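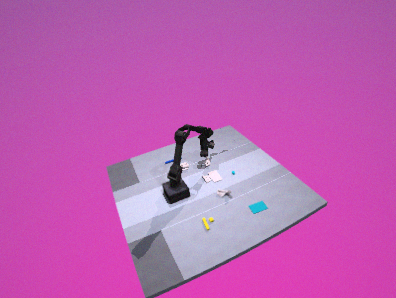 Zindard Releases Low-Temperature Powder Coating for Interior Metal Parts

28 Nov 2025

Zindard today announced the release of Jundia, a polyester powder coating for steel and aluminum parts used indoors. The product cures at a lower oven temperature than the company's standard line and is intended for shelving, cabinet doors, light housings and similar goods.

Jundia is supplied in 23 stock colors, in matte and satin finishes. Custom colors can be ordered with a minimum quantity of 40 boxes. Each box holds 30 pounds of powder. Shelf life is stated on the box label and assumes dry storage in the closed inner bag.

The coating can be applied with corona or tribo guns. Parts must be cleaned and pretreated before coating. Zindard advises a test panel for each new part shape, as thick sections take longer to reach cure temperature than thin sheet.
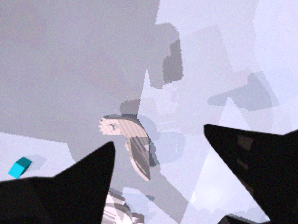

Trial runs were carried out at Drurkier, a contract coating shop, on two existing lines. No changes were made to the booths or the recovery system. Oven settings were the only values adjusted between runs.

"Most of the work went into flow at the lower temperature," said Shengli Jiang, product manager for coatings at Zindard. "The early batches cured but had too much orange peel in the satin finish. The current resin blend corrects that."

Jundia is not rated for outdoor use or for surfaces in contact with food. Repair of damaged areas requires sanding and a full recoat.

Orders will be accepted from December through Vandenberghe, the distributor for the product. First shipments are scheduled for February. Sample kits with 5 coated panels are available on request, along with the technical data sheet and safety data sheet.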